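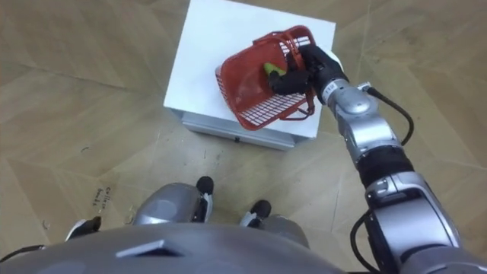 The right hand on a red basket set on a white stand. Cables run outside the arm.

Budgeting for a humanoid pick-and-place station

Start with the task, then price the station around it. Ours is moving a small basket on and off a low surface. The robot is the biggest line, so get that quote first and ask Nurkel or whoever sells it to list the hands separately. Multi-fingered hands are often an option, and the spare set gets forgotten.

1. Set aside money for the hands and cables. We hold 4000 dollars a year. Check the supplier's price for a single finger before you sign.

2. Buy the furniture last. Measure the robot's comfortable reach, then choose a height.

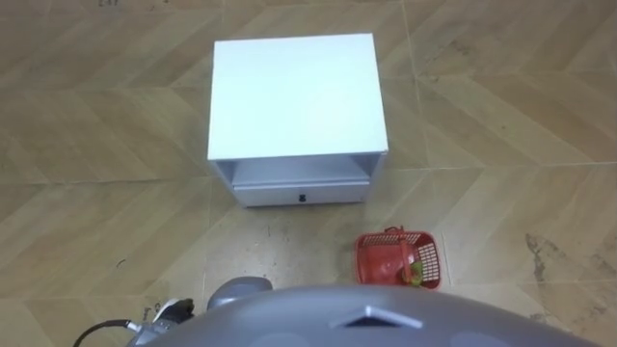
White cabinet with an open shelf and one drawer, basket on the floor beside it.

A plain bedside cabinet is enough for this kind of work. Allow 400 dollars for furniture, baskets and small objects together. Buy 2 of each basket, in the same color, so a cracked one doesn't hold up a week of runs.

3. Plan the floor. Allow clear space for the feet and for someone to walk behind the robot. Put floor cleaning in the monthly costs. Scuffs add up, and a rented room may charge for them at the end of the lease.

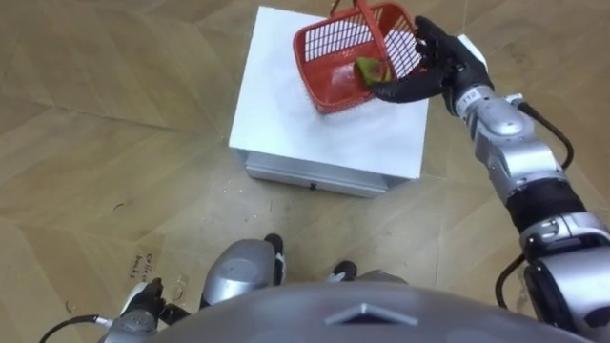
Fingers hooked over the basket rim, with the left arm kept low.

4. Count setup time as a cost. Our Turnavell plan listed 23 hours for setup and had no line for resetting objects between runs. Add one.

5. Ask for delivery terms in writing. Hands and arms may ship separately, so book the installer after both dates are confirmed.

Keep the quotes in one sheet and update it in July, before the next year's request goes in.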